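Home | Robots | Kits | Services | Glossary

Jovum Two-Arm Tabletop Kit

Reading time: 4 min

The Jovum is a two-arm tabletop robot kit sold by Vinex, and I've been keeping this entry up to date since the kit first went on offer in January. It's meant for small labs, classrooms and people like me who want a pair of arms on a table and don't want to spend a year building them. You get two arms, two grippers, the wrist cameras, the cables and a license for the control software (called Seltireo, more on that below). You don't get a table, so measure yours first!

Background

The design started with Yevdokiia Ostapchuk, who wanted a kit for small, fussy household objects. Plenty of arms can stack blocks all day long, and then you hand them a necklace and everything goes wrong. Farzad Akbari joined later and rewrote most of the gripper control. Vinex took over sales after that, and repairs go through a shop called Hordiienko, which also handles spare parts.

The arms

The arms are jointed like most arms in this class, with a blue ring up by the gripper that makes it easy to see where the wrist is when you're watching from across the room. The cables run on the outside. I have mixed feelings about that. It makes swapping one a quick job, but you do have to think about where they hang, and I've snagged mine more than once on a big sideways move.

The grippers

The fingers are black, long and pointed, and their inner faces have a textured grip pattern. I love these fingers. They open wide enough for chunky things and still come down to a tip you can get into a narrow space. The wrist camera looks out between them, so your own fingers are always in the view – a bit odd for the first hour, and then you stop noticing and start using them to judge distance. 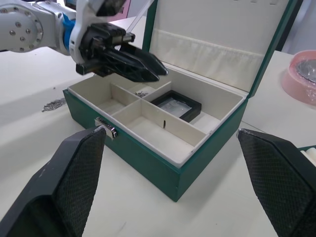
Jewelry box work from the wrist camera, with one chain in a back compartment and another on the table.

Chains are the test I'd ask any seller to show me. A piled-up chain has no obvious place to grab, it shines, and it changes shape as soon as you touch it. With the Jovum I go in slow, close the tips low on the pile and lift straight up. I ran 24 pickups with a fine chain at the default grip setting and 14 of them came up cleanly. Dropping the closing speed helped more than anything else I tried, and I wish the manual said so.

Software

Seltireo is the program that runs both arms. You can drive them by hand, record a run and play it back, or write short scripts. Recording is the good part: press one key, do the job, press it again. The script editor is plain and sometimes forgets your window layout. Version 2 fixed the worst bug, where one arm would pause while the other was moving, and if you buy a used kit you should check for that update before doing anything else.

Working with both arms

The two arms share the middle of the table, so most jobs come down to deciding which one goes in and which one waits. I set a parking pose for each arm off to the side and front, and I keep whatever I'm working on close to the center. Lids need some planning too. An open box lid is a wall as far as the arm is concerned, and coming in from the front corners saves a lot of grief.
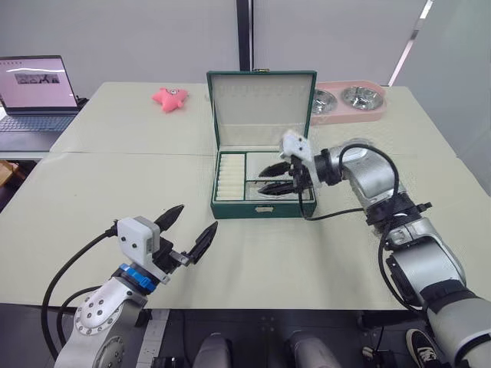
Right gripper in the lower right compartment of the box, left gripper held open to one side.

Price and service

The kit costs $2000 with both arms. Hordiienko will replace worn finger pads by mail, and mine came back faster than I expected (with a nice handwritten note about keeping dust out of the joints). Single arms aren't sold separately at the moment, though Vinex keeps getting asked.

See also: wrist cameras, parallel grippers, recorded playback

Shares: 24 | Comments: 14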